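Demonstration collection (robot learning)

Demonstration collection, also called demo gathering or, among the people who do it, "the chores," is the practice of recording human beings performing physical tasks so that a learning system can later attempt the same tasks with a robot body. It is a branch of imitation learning, and by most accounts the branch with the sorest knees. The recordings, known as demonstrations or episodes, are stored with the position of the hands over time and usually with video from the demonstrator's point of view.

Contents
Background
Methods
Equipment
The episode
Quality and rejection
Plumbing tasks
Criticism
See also

Background

Industrial robots were for decades programmed by hand, a method that works well when the part arrives in the same place every time and badly when it does not. Household and trade work falls almost entirely into the second group. Learning from demonstration proposes that the machine be shown a task many times, in slightly different ways, until it can produce a version of its own.

The difficulty is supply. Text for language models could be gathered from what people had already written. There was no matching heap of recorded hand movements lying about, people having spent most of history tightening things without taking notes. Demonstrations therefore have to be made on purpose, by the hour, and a small trade has grown up to make them.

Methods

Teleoperation. The demonstrator drives the actual robot from a distance with a pair of controllers or a matching set of arms. The data fits the robot perfectly, as the robot made it. Teleoperation is slow, and a demonstrator who can change a faucet in minutes may need most of a morning to do it through a machine.

Kinesthetic teaching. The demonstrator takes hold of the robot's arm and pulls it through the motion. The method suits short tasks and strong demonstrators.

Worn capture. The demonstrator does the job in person while wearing trackers and one or more cameras. The work goes at close to normal speed, and no robot needs to be present, shipped or repaired. The cost comes later, when the movements of a human wrist must be converted into something a robot wrist can manage. This step is called retargeting and is the subject of a large literature and a fair amount of swearing.

Handheld grippers. A middle course in which the demonstrator works with a gripping tool of the kind the robot will have. Fingers are clever in ways that do not transfer, and holding the tool removes the temptation to use them.

Equipment

A worn capture kit commonly includes a camera, wrist trackers, a harness to carry the weight, and cables. Fiducial markers – printed black-and-white patterns that software can find and measure – are often mounted on the faces of a cube, so that at least one face is likely to be turned toward a camera. Cubes are cheap and need no charging. They also catch on sleeves, and on anything with a rim.

The Hudance harness and the Teoh wrist mount are both used in small operations. Soladus, whose recording software is paired with either, publishes a setup guide that runs to eight pages, two of them on where to put the cable.

The episode

An episode begins with the scene reset to a known starting state and ends when the task is finished or abandoned. Between the two, the demonstrator is expected to work steadily, keep both hands where a camera can find them, and avoid gestures with no bearing on the job. Scratching the nose is the standard example. A system trained on enough of it will, in principle, learn to scratch a nose it does not have.

Resetting usually takes longer than the task. In assembly work, everything put together must be taken apart again before the next take, and small parts returned to roughly where they were, though preferably not exactly. Variation is wanted, within reason.

Quality and rejection

Recorded episodes are reviewed before they are used. Common grounds for rejection include lost tracking, a hand hidden behind the work, a dropped part that was quietly kicked out of view, and conversation. Failures followed by a clean recovery are generally kept, and some projects ask for them, on the theory that a robot will need to know what to do after it drops the washer.

Reviewers disagree about style. One school wants every demonstrator to follow the same order of steps. The other holds that plumbers do not, and that the data should say so.

Plumbing tasks

Toilet assembly has become a favorite of the field, to the mild regret of those assigned to it. It calls for two hands, a low posture, awkward reaches, and parts that must be lined up by feel. The fixtures are also widely available and very hard to knock over by accident. The best-known collection is Bisto, coordinated by Marisol Yazzie, a former pipefitter, which set a target of 2000 episodes across three fixture layouts. The project's bench notes are quoted often in its reports.
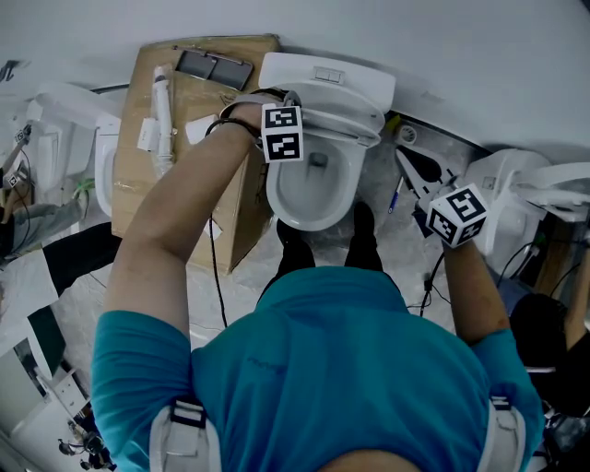
Bisto workshop floor, June

Wrist cubes on both arms, with the fill valve laid out on flattened cardboard beside the wall. The notes for the month advise demonstrators to keep cables clear of their shoes and to reach for the back of the seat slowly enough for the markers to be read. "Lean from the hips," one entry says. "The harness will remind you if you don't."

Yazzie's rules for the floor also ask that spare parts stay within arm's reach and that pens be put back in a pocket, a rule with a mixed record.

Criticism

Critics point out that demonstrations gathered in one room tend to teach a system about that room. A policy trained on a bare concrete floor may be confused by tile, and one trained with plenty of elbow space may do poorly in an actual bathroom, few of which were designed with elbows in mind. Others question the pay, which is usually by the accepted episode and so leaves the demonstrator to absorb the cost of bad tracking.

See also

Imitation learning
Motion capture
Retargeting
Teleoperation
Flush valve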